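Search this site
Enter keywords Go

Laundry Notes: Why Striped Bedding Fades Unevenly, and What to Do About It

The March question box was mostly about color loss in striped sheets. Kiros Negash wrote from Greltstead that the red bands in his set still look new while the teal ones have gone gray, although every band has been through the same washes. Two other readers reported much the same thing with pink and purple.

The cause is usually in the dye and has little to do with the detergent. A multi-stripe sheet is either yarn-dyed, meaning each color was put into the thread before weaving, or printed, meaning the color was applied to finished white cloth. The two can be told apart by turning the sheet over. A yarn-dyed stripe is nearly as strong on the back as on the front. A printed stripe is often paler on the back and may show white where the cloth is scratched with a fingernail.

Most yarn-dyed cotton is colored with reactive dyes, which bond to the fiber, or vat dyes, which are trapped inside it. Within either class, individual colors differ in how well they stand up to light, chlorine and rubbing. A mill that buys its yarn in five colors may be getting it from more than one dye house. The stripes then age at different rates, and no washing method will make them match again.

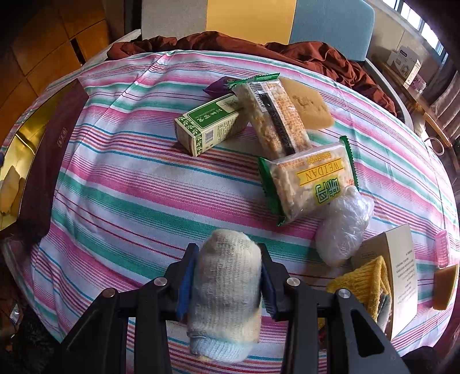

Washing can slow the rate of loss. Letay Mersha, who runs the test bench at Binstead, put sample strips through a long series of household cycles last winter and sent us her notes. Her main findings are given here in short form.

Temperature mattered less than expected. Strips washed warm lost slightly more color than strips washed cold, and the difference was hard to see without a reference strip alongside. Hot washing made a clear difference on the printed samples only.

Friction mattered more. Overfilled drums gave the worst results in the whole series. When the load cannot turn over freely, the cloth rubs against itself in the same folds, and the broken surface fibers scatter light so that the stripe looks faded even where the dye is still present. Part of what readers call fading is this surface fuzz. A fabric shaver, used lightly on a flat section, will show how much of the loss is really dye.

Small knitted items add to the problem. Socks and cuffs shed lint, and lint shows on dark bands before it shows on pale ones. Wash them separately, or at least inside a mesh bag. Turn ribbed knits inside out first.

Drying in direct sun was the second largest factor. Strips left on an outdoor line for full afternoons changed visibly before the series was half finished. Strips dried in shade did not. If the line cannot be moved, hang the sheet with the back facing out and bring it in once it is dry.

Detergent choice came last. Many powders contain oxygen bleach, and many liquids do not. Optical brighteners are found in both. Brighteners do not remove dye, but they make pale bands look whiter and bluer, which changes the contrast between stripes. A product sold for colors will normally leave out both the bleach and the brightener. Read the ingredient panel to be sure. 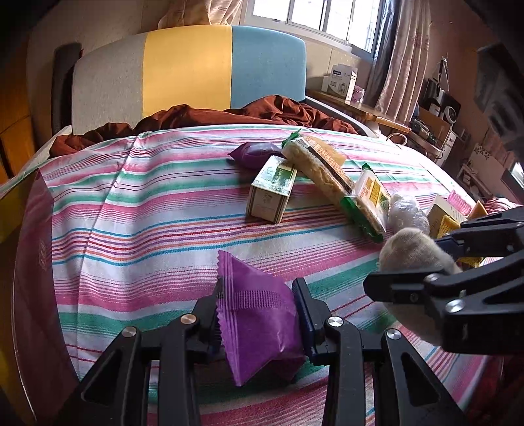 Najwa Nasrallah asked about food and grease marks on colored bands. Treat these before the wash, with the cloth dry. Work a drop of plain dish liquid into the mark from the back, leave it for 9 minutes, and rinse from the back again. Chocolate needs cold water first. Do not rub a reactive-dyed stripe while it is wet with a solvent spot remover — the color may lift in a ring that is larger than the original mark. Test on the inside of the bottom hem.

Angus MacBrayne asked whether salt or vinegar will "set" a dye at home. Neither will do so on finished cotton. Salt is used in the dye bath to drive reactive dye onto the fiber, and once the cloth has been fixed and rinsed it has no further work to do. Vinegar helps acid dyes on wool, silk and nylon. Added to a cotton load, it does little beyond cutting detergent residue. Commercial dye fixatives do exist and can reduce bleeding in the first few washes, but they will not restore color already lost and some of them reduce light fastness.

On bleeding: wash a new striped sheet alone, twice, before using it. If a pale band picks up color, keep the sheet wet and wash it again at once with plenty of water. Dye that has dried onto the next stripe is much harder to remove.

Kedir Berhe has offered to repeat the line-drying series with linen and with a cotton-polyester blend. He needs offcuts of striped sheeting, each at least 300 mm long, with the fiber content label attached or copied out. Send them to the Binstead bench, marked with the approximate age of the sheet and the usual wash setting. Offcuts cannot be returned.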